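Section 7: Running the Pouring Demonstration for Visitors

The two-arm station is the first stop on the Navness open day route. One gripper holds a paper cup and the other an open plastic bottle.
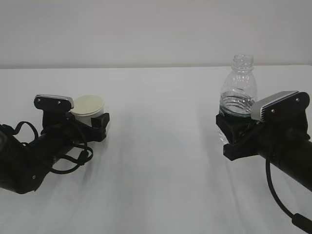 7.1 Before visitors arrive

1. Switch on both arms and wait for the ready signal on the operator screen.
2. Check that the white surface between the arms is clear.
3. Check that all cables hang clear of the grippers and that no connector is under strain.
4. Load the program named Baltero. Do not load Zirham, which is kept for laboratory trials and runs at a higher speed.
5. Place a short paper cup in the left gripper and close the fingers until the cup is held without being crushed.
6. Remove the cap from the bottle. Place the bottle upright in the right gripper.

Note: Fill the bottle with 142 ml of colored water at most. Larger amounts may overflow the cup.

7.2 During the demonstration

7. Ask visitors to stand behind the floor line. A group may have no more than 10 people.
8. Announce the start aloud, then press Run. One cycle takes 186 seconds.
9. Keep one hand near the stop button until both arms have returned to their starting positions.
10. Invite questions only after the arms have stopped.

Caution: Do not reach between the arms while the program is running, even if the cup or bottle slips. Press Stop first.

Caution: Keep liquid away from cable connectors. If a spill reaches a connector, switch off the station at the wall and call Kedir Derese.

7.3 Between groups

Replace the paper cup after every cycle. Refill the bottle at the side counter, never at the station. If the cloth is wet, change it before the next group enters – creases are acceptable, but a damp surface is not.

Two trained operators must be present at all times. Saron Endale keeps the duty list, and changes to it must be agreed with her before the doors open. On Sunday the last group is admitted thirty minutes before closing.

For program faults, see Section 8.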